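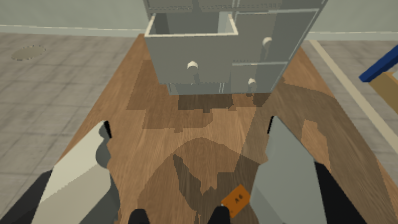
## Drawer demos in sim: keep the ones that start open?

**mmarwat** (2025-10-07)

I'm collecting teleop demos for the Tindby tabletop set, all simulated. The task is "put the small item in the drawer." In 13 of my runs the drawer was open before the arm moved. The Magsi loader tags those as partial and drops them by default. Do people keep theirs?

**funddale_ops**

Drop them. If the policy sees a lot of open drawers at the start, it never learns to pull the knob. We had that in our first batch and had to record it all over again.

**gavotins**

I disagree. Keep them and label the start state. An open drawer is a normal thing to find, and you want the arm to go straight to the item. What you don't want is open and closed starts under one task string with no flag.

**mmarwat**

They do share one string right now. I can split them. Second question is about views. I record a wrist view and a wide one, and the loader lets me train on either or both.

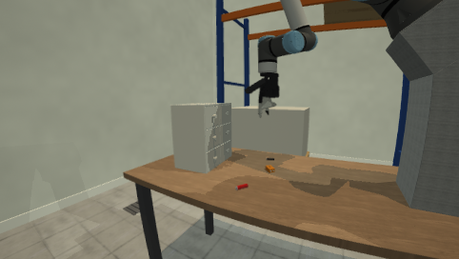

With wrist only, the arm loses the chest as soon as it turns toward the small items. With both, training takes up to 30 hours on my machine.

**funddale_ops**

Use both and shrink the wide one. It only has to tell the policy where the furniture is.

**illville_tom**

Check your shadows too. Mine came out hard-edged and jagged, and the policy got worse when I moved the light. I now change the light position every episode.

**gavotins**

Agree on the light. On the views I'd train wrist only first, as a baseline. Otherwise you can't tell what the second one is giving you.

**funddale_ops**

That's a whole extra run to learn something we already know.

**gavotins**

You know it for your table. She has a different chest and a different arm.

Gediminas Avotiņš

**mmarwat**

OK. I'll split the task string, keep the open starts with a flag, and do the wrist-only run on a small subset. Does anyone have a light randomizer that works with the Magsi config, or do I need to write one?

**illville_tom**

Mine does. I'll send it to you tonight, but you'll have to change the paths.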